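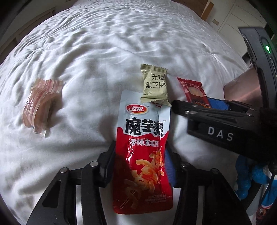

*Prepared by the course staff, Robot Handling and Its Discontents, Skenddale. Posted 10/25/20. Bring a printed copy to the lab section.*

## Unit 2: The gripper that was sure it had something

The konjac packet is clamped by its left and right edges, and it's a fairly easy grasp to like. Keep it in mind, because most of this unit is about grasps that report the same thing and deserve it less.

The Korletey cell was a plain pick-and-place setup. An arm took snack packets out of a bin and dropped them in a carton. Its controller, a Plondar, decided whether it was holding anything by looking at one number: how far apart the fingers were when they stopped closing. Stopped early meant there was something in the way, and something in the way meant a packet. You can see how a person might sign off on that. Several did.

In April the cell ran 1,000 picks as an acceptance test. The log showed a clean sheet. The cartons were 111 packets short.

### What the log didn't say

The finger gap was sampled once, at the end of closing. The arm then swung to the carton in 400 milliseconds. A packet that let go during the swing was still, as far as the software cared, a successful pick, and the fingers opened over the carton with great ceremony and released nothing.

Most of the lost packets had been taken by a corner. Film wrappers crumple when you squeeze them, so a folded corner can be as thick as a properly held edge. The weight then hangs off to one side and the film starts to peel out of the pads. Oatmeal bags are a good case for study, since the contents shift and the bag twists under its own load.

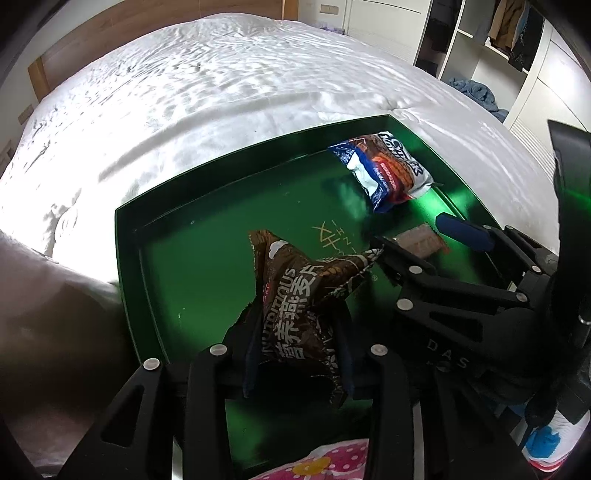 A student in the last section wanted to know why we didn't just squeeze harder, and added that "the packets are only snacks." It's a fair question and the cell's owners had it too. They raised the closing force. The losses went down a little, the sesame sachets burst, and the pads got oily, after which the losses went back up.

### The part where it becomes a safety matter

Dropped packets collected on the floor inside the guard. The operator opened the gate to clear them, which stopped the arm, as it should. Restarting took two button presses and a long homing move, and the shift had a target. Within a week there was a magnet taped over the gate switch.

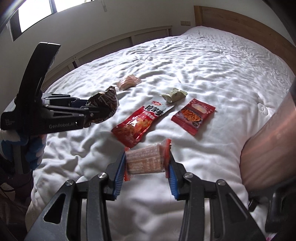

The magnet is what the incident report is about, and it runs to several pages on operator discipline. The finger-gap check gets one line. When you write your own report, please spend your pages the other way around. A cell that litters its own floor is going to have somebody reaching into it, and tape is cheap.

The repair, when it came, was dull:

- sample the finger gap during the swing as well as at closing
- weigh the carton after each drop
- slow the swing for anything in soft film
- a drop chute, so that lost packets end up outside the guard
- replace the gate switch with a coded one that a magnet can't fool

The Zendora retrofit kit does the first two in one box. It also beeps, and the beep can't be turned off. We've asked.
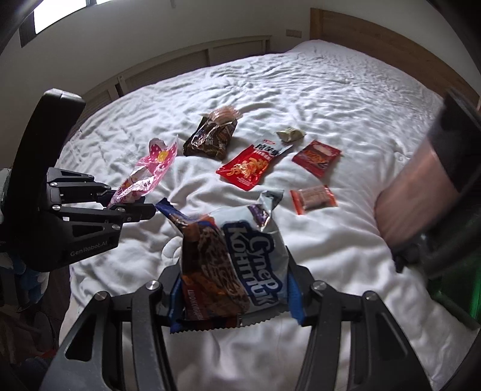 ### For the lab

Work in pairs, with the hand-held grippers. Use mixed packets: at least one stiff, one limp, and one small enough to be annoying. For each grasp, write down where the fingers meet the wrapper *before* you lift, and your guess at whether it will hold. Then lift, swing it to the side, and write down what happened - including the drops you'd prefer to do over.

Log a slip as a slip even if the packet stays in the fingers. If it rotates, that counts. If you caught it with your other hand, that counts too, and we will have seen you.

Reports are due at the start of the next lecture. Burst sachets go in the bin by the door, and the pads get wiped before the next pair uses them.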